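what do you do with the last bin of misc stuff

skundville_sorter
OK so moved out of the Kutovside place in May, everything unpacked except the junk drawer stuff. You know the kind. One stapler, dish scrubber, little bottles, bits that don't go with anything. I've got a 300 sq ft studio now so no spare drawer. Do you guys make a home for each thing or just keep a misc bin and live with it? Leaning bin. Talk me out of it or don't

panhandle64
Keep the bin. One bin, small, no lid. When it's full you deal with it. Been doing it 18 years

tidy_or_die
No no no. Misc bin is how you end up with a misc closet. Stapler goes with paper. Scrubber goes under the sink. Bottle gets emptied and recycled or goes in the bathroom. Five minutes

panhandle64
Five minutes if you have a sink cabinet. OP has 300 sq ft

tidy_or_die
I had less than that for two years and had zero misc. just saying

skundville_sorter
I do have a sink cabinet lol. it's full of pipe

oatmilk_and_bleach
Metal or plastic for the bin? I'd go metal, the plastic ones get that gunk in the corners and never come clean. Mine's from Sadowski, the surplus place, paid too much, no regrets

marrow_lane
metal gets filthy too, just in a different way. Dust sticks to the bottom and the sides get gray smears. Sloped sides are nice tho, stuff slides down to the middle and you can see what you've got. Like this
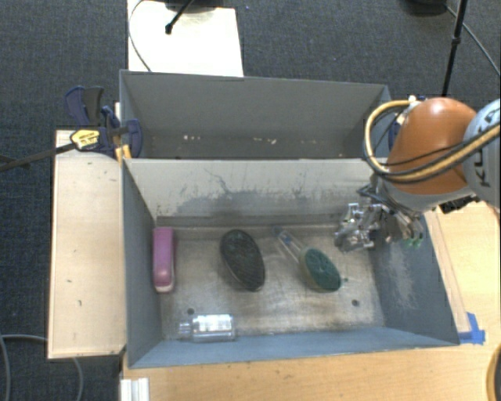 Stapler, green scrubber, small bottle and a couple other bits, gray metal bin. Needs a wipe.

tidy_or_die
See this is my point exactly. Scrubber in with a stapler. Why

marrow_lane
because it fits

oatmilk_and_bleach
I want that pink stapler. Mine is beige and jams every third page

quietdrawer
what's the black oval thing? brush head?

marrow_lane
brush head or a sanding pad, your guess. either way it goes in with the misc

quietdrawer
Sanding pad I bet. If so keep it away from the scrubber, you don't want grit on something you wash plates with. I did this once with a nonstick pan, pan was toast

panhandle64
Agree w/ that one. Anything that touches dishes stays out of the bin. That's my only rule. Well that and batteries, batteries get their own jar

tidy_or_die
So now it's a bin with rules and a jar. Which is a system. Which is what I said

panhandle64
its a bin

skundville_sorter
ok what about cleaning it. if I go metal. Dish soap?

oatmilk_and_bleach
Dish soap and a rag first. Dry it right away or you get spots. If the smudges stay, baking soda paste, let it sit, rinse. Somebody here swears by the Avuvo spray, I tried it, smelled like a swimming pool and did the same as soap

marrow_lane
Avuvo is fine if you open a window. but yeah soap. Some of the marks are scratches and wont ever come off, don't kill yourself over it

quietdrawer
Also put a paper towel in the bottom. Change it when its gross. If your bin has holes in the floor like that one little screws go right through

skundville_sorter
oh good call, I have SO many little screws. Ok. Small metal bin, paper towel, scrubber goes by the sink. Bottles get checked for what's in them bc I have two with no lable and I'm scared

tidy_or_die
throw out the no label ones!! please. Check w/ your town on how, don't pour it

skundville_sorter
yes ok. Will report back when its done, prob not this month

panhandle64
put the bin somewhere you see it. mine's by the door. if I hid it I'd never empty it

tidy_or_die
still think you could do it with no bin

364 views · 18 shares
Last updated: May
Contact the mods | Copyright, forum members own their posts | Back to top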